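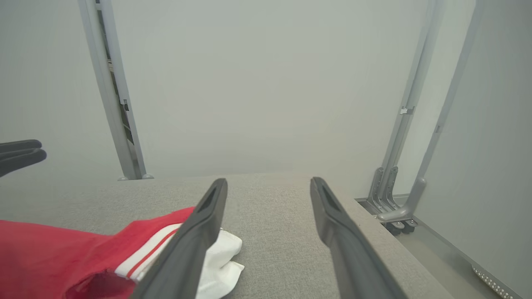
Samina Sial wrote in to say that she had folded her family's sports shirts the same way for years, into squares, and that every one of them came out of the drawer with a crease through the middle of the chest. She asked whether there was a better fold, and whether it could be done without an ironing board or a big table.

There is, and it can. Any flat padded surface will do: a bench, an ottoman, the end of a made bed. A woven cover is easier to work on than leather or vinyl, which lets slippery fabric slide around. You need a space a little wider than the shirt.

Before you start

Sort the pile by fabric, with smooth athletic tops in one group and cotton T-shirts and undershirts in another. They fold differently and they stack badly together. If you have red and white in the same basket, check that the red items are completely dry before they touch the white ones. A damp red sleeve left on a white shirt overnight can leave a pink mark, and it is hard to get out once it has been through the dryer.

Brush off the surface with your hand. Lint shows up on dark and bright colors more than you would expect.

Folding a striped athletic top

1. Lay the top face down with the collar away from you. Smooth it from the center out to the sides.

2. Straighten the sleeves. If there are stripes down them, line the stripes up flat before you do anything else. Trim is often stiffer than the rest of the shirt, and a twist in it will hold.

3. Fold one side in toward the middle, with the fold running from the shoulder down to the hem. Lay the sleeve back over itself so the stripes point down toward the hem.

4. Do the same on the other side. The two edges should meet or overlap slightly at the back.

5. Fold the hem up a third of the way, then fold again to the collar. The creases now run across the shirt at two points, with none down the center of the chest.

6. Turn it over and press lightly with your palms. If the top has a printed number or logo, put a sheet of tissue over the print before the last fold.

A zippered top works the same way, but close the zipper first and fold the collar flat.

Folding plain white cotton

Cotton wrinkles if it sits in a heap, so shake each piece hard by the shoulders before you lay it down. Fold it in half lengthwise, sleeve on sleeve, then fold the sleeves back toward the body. Fold in thirds from the bottom. If the piece has already wrinkled, mist it with water, smooth it flat and leave it for 11 minutes or until it feels dry. Start it at the beginning of the job and it will be ready when the other things are done.

Small white items like socks and washcloths can go in a separate pile until last.

Putting it away

Stand the folded tops on edge in the drawer, fold side up, so you can see each one. In a deep drawer, use a divider. I have the Flilex one, but a shoebox works fine. Leave enough slack that you can slide your hand between two shirts.

For a suitcase, skip the last fold and lay the tops flat across the bottom.

A reader, Adeel Durrani, rolls his instead. Rolling is fine for cotton. Printed tops should stay flat, especially in a warm closet, where the print can stick to itself.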